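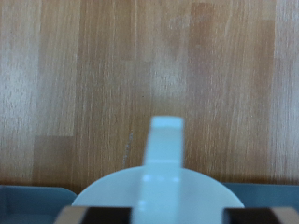 Fitting a wrist camera to a cheap arm: what works and what to skip

Updated August 2025

Most guides to wrist cameras on home-built arms end with the camera bolted on and a cheerful line about the robot being able to "see". Mine was bolted on in an afternoon. Getting anything useful out of it took until the following December, and a fair bit of that time went on advice I wish I'd ignored.

This page covers the mount, the focus, the wiring and the first pick test. I'm assuming you already have a small desktop arm with a two-finger gripper that moves when you tell it to. If it doesn't, fix that first. A camera won't help.

What you need

A small USB camera module, the bare board kind, with a lens you can turn by hand
A printed or bent bracket
M2 screws and nylon washers
A thin, flexible USB cable, longer than you think
A tray with a low rim
A few light objects with something to grab, such as a tab or a handle
Masking tape and a pencil

I used the Nkuna bracket, a free design that gets passed around the Skenstead workshop. The notes that come with it say it fits any gripper. It doesn't. I had to file both mounting slots before the screws would go in, and Thodoris Spanos, who has the bench next to mine, gave up and bent his from aluminium strip. His is uglier and has never slipped.

Step 1. Mount the camera

Put the bracket on the fixed part of the wrist, behind the gripper motor, so the fingers open and close without dragging the camera along. Tilt it down toward the fingertips. Start at 15 degrees off the line of the fingers and adjust from there.

You want the tips of both fingers in view, at the bottom corners, and the gap between them near the middle. People will tell you to keep the fingers out of the picture because they "waste pixels". I tried that for a month. Without the fingertips there was no way to tell from the video whether the gripper was lined up or a centimetre off to one side, and I was guessing every time.

Use nylon washers under the board. Do the screws up until they stop turning easily and leave them there.

Step 2. Route the cable

Run the cable along the arm with a loose loop at each joint, and tape it for now. Move every joint to both ends of its travel, slowly, with a hand near the power switch. If the cable goes tight anywhere, make that loop bigger and do the whole lot again.

Don't use zip ties yet. You will be taking this apart.

Step 3. Set the focus

Small modules usually arrive focused for a face at a desk, so anything close to the gripper is mush. Put something flat with printing on it between the fingers, open the live view and turn the lens a little at a time. On mine the lens was held with a blob of glue, which cracked off with small pliers and some swearing.

Focus at the fingertips and let the bench behind go soft. I spent ages trying to get wood grain and gripper sharp in the same shot and there's no setting that does it on a lens this size. Blurred grain does no harm. A blurred handle does.

Mark the lens position with a pencil line across the lens and the holder. It will creep.

Step 4. Sort out the light

The Plomside ring light gets recommended on every forum. I bought one and took it off again. White plastic threw the light straight back and the edges disappeared. A plain lamp bounced off the ceiling gives a softer, more even result and you probably already own it.

Lock the exposure and white balance in the camera settings as well. On auto, a big pale object coming into view changes the colour of everything behind it, and any code that looks for colour falls over.

Step 5. Lay out the bench

Plain is good. A timber top is fine provided your test objects are a different colour from it. White and blue-grey plastic stand out well on warm wood. Pale birch blocks did not, and I'd been using those for weeks before I worked out why the detector kept missing them.

Tape around the corners of the tray so you can put it back where it was. Do the same for the arm's base. Mine isn't bolted down and it walks.

Step 6. Run the first picks

Drive the arm by hand, or with whatever controller you have, before letting any program near it. Open the gripper, come in slowly with the tab or handle between the fingers, and pause before closing. Save a still at that pause. Then close, lift a few centimetres, and put the object down again.

Write down each try as held, dropped or missed. Be strict about it. An object that came up crooked and was saved by the rim of the tray is a drop.

At a resolution of 640 by 480 my saved stills came to 1166 before I trusted the setup. You won't need that many, I was being stubborn. More than 100 was enough to show that nearly all my misses were to the left, and the cause was a loose wrist screw. No amount of software would have found that.

If the picture shakes or doubles

Slow the arm down first. If the blur goes away it was movement. If it stays, check the bracket screws, then the lens. A long USB lead can also drop frames, so try a short one on the bench before blaming the camera.

What it cost

The camera, cable and bracket came to 75 dollars from Hurkport, not counting the ring light, which is in a drawer if anyone at Skenstead wants it.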